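Drustari LTE Failover Router, model Skerosska 174
Fixed wireless and backup internet for small offices, shops and field sites

Overview

The Skerosska 174 is a desktop router with one wired WAN port and a built-in LTE modem. In normal operation it sends traffic over the wired line. When the wired line stops passing data, the router moves sessions to the cellular link and moves them back once the line has been stable for a set hold time. It can also run on LTE alone.

The unit is sold unlocked. It takes one nano-SIM and works on carriers that support the bands listed on the rear label. Check band support with your carrier before ordering. Some carriers require the IMEI to be registered before a data-only plan will attach, and registration can take up to a day.

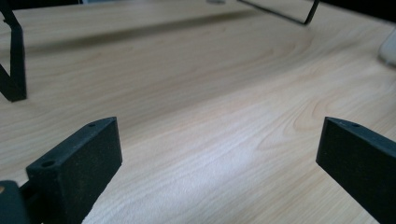 Light wood tabletop, pale finish.

Placement

Set the router flat, with both side vents clear. Cellular signal depends far more on location than on antenna angle, so start near a window on the side of the building that faces the tower. The signal page in the admin panel reports RSRP and SINR once per second. Wait 30 seconds after each move before you take a reading. SINR is the better guide to throughput. An RSRP of -95 dBm with clean SINR will usually outperform -85 dBm with interference from a neighboring cell.

Metal shelving, foil-backed insulation and low-emissivity glass all reduce signal. If no indoor position gives a usable reading, order the external antenna kit (part 2510) and run the leads outside. Keep the leads as short as the route allows.

Failover settings

Detection is by ping, DNS lookup or both. The default is both, at five-second intervals, with three misses needed to trigger a switch. Shorter intervals use more data on metered plans. The hold time before return to the wired line is 60 seconds by default and can be set from 10 seconds to 30 minutes. For lines that drop repeatedly in bad weather, 10 minutes is a sensible value.

Calls and VPN tunnels in progress will be interrupted by a switch, as the public address changes. The Naidu session relay keeps a fixed address across both links — it is a paid subscription and must be enabled per device.

A monthly data cap can be set for the LTE link. At the cap the router can send an alert, limit speed, or close the link. Guest Wi-Fi can be blocked during failover to save data, and we suggest leaving this on. 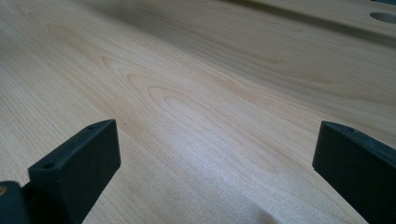
Drustari Wireless Products Group, Randport

Specifications

Cellular: LTE Category 6, two internal antennas, two SMA ports for external antennas
SIM: one nano-SIM, no eSIM support
Ethernet: one gigabit WAN, four gigabit LAN
Wi-Fi: dual-band 802.11ac, 2x2
VPN: IPsec and WireGuard, up to eight tunnels
Power: 12 V DC, 2 A, barrel connector
Operating temperature: 32 to 104 degrees F
Mounting: desktop, or wall with bracket 601 (sold separately)

Part numbers

3566 — router, power supply, Ethernet cable, quick start sheet
2510 — external antenna kit, two antennas with leads
601 — wall bracket with screws

Firmware

The October release fixes a fault in which the router stayed on LTE after the wired line had recovered, if the WAN port was set to PPPoE. It also adds text message forwarding to email. Units with older firmware should be updated over the wired link. Do not remove power during the update. Settings are kept, but export a backup first.

Known limits

Carrier aggregation is disabled when an external antenna is connected to only one port. Inbound port forwarding does not work on carriers that use shared addresses unless the Naidu relay is active. The router does not support 5G and cannot be upgraded to it.

Ordering and support

Volume pricing and carrier questions: Rattana Kamolrat, channel sales. Technical questions before purchase: Renato Retamal, applications engineering. Include the carrier name, the plan type and a signal reading from the site if you have one. For returns, request an authorization number first and ship the router with its power supply. Remove your SIM before shipping.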